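3.2 Materials and setting

The sorting trials were held in a bedroom on the upper floor of the Stitthorpe house, with the bed used as the work surface. A bed was chosen over the desk for its area and for the soft landing it gives to hard plastic. The sheet is light gray with a grid pattern, which gave a fixed reference when item spacing was noted on the record forms. The quilt was pushed back before the start of each trial and was not counted as an obstacle.

The container was a bright green plastic box with a label on the front. It was used in two positions, upright and on its side. Iresha Akanda kept the record forms and Friederike Strobel timed the trials. Items were taken from a mixed lot of toy food, play kitchen pieces and rubber toys bought secondhand for the Kodikara unit in August. No item in the lot was heavier than 200 g. The full lot was weighed once, at 3000 g, and was not weighed again.

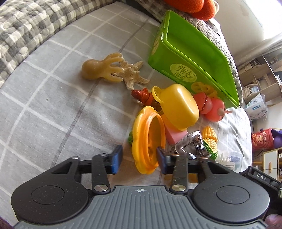
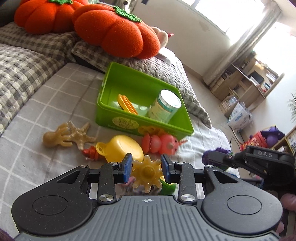 Figure 4. Toys and the green container on the gridded sheet. First picture: container on its side. Second picture: container upright.

Items were grouped by shape for the analysis, since color proved a poor guide to packing order. Group A held compact pieces such as the yellow cup and the small red-orange food piece. Group B held flat pieces with a broken outline, including the flower-shaped dish and the sun-shaped teether. Group C held long or branched pieces: the octopus, the caterpillar and the grape cluster.

3.3 Results

A total of 151 placements were recorded. Group A pieces went in fastest in both container positions. Group B pieces were slower with the container upright - the rounded rays tended to catch on pieces already inside. Group C showed the widest spread in times, and the octopus was responsible for most of the repeat attempts.

Placements with the container on its side were quicker overall, but more items rolled back out onto the sheet. These were logged as failed placements and kept in the total. Times are given in Table 2, rounded to the nearest second.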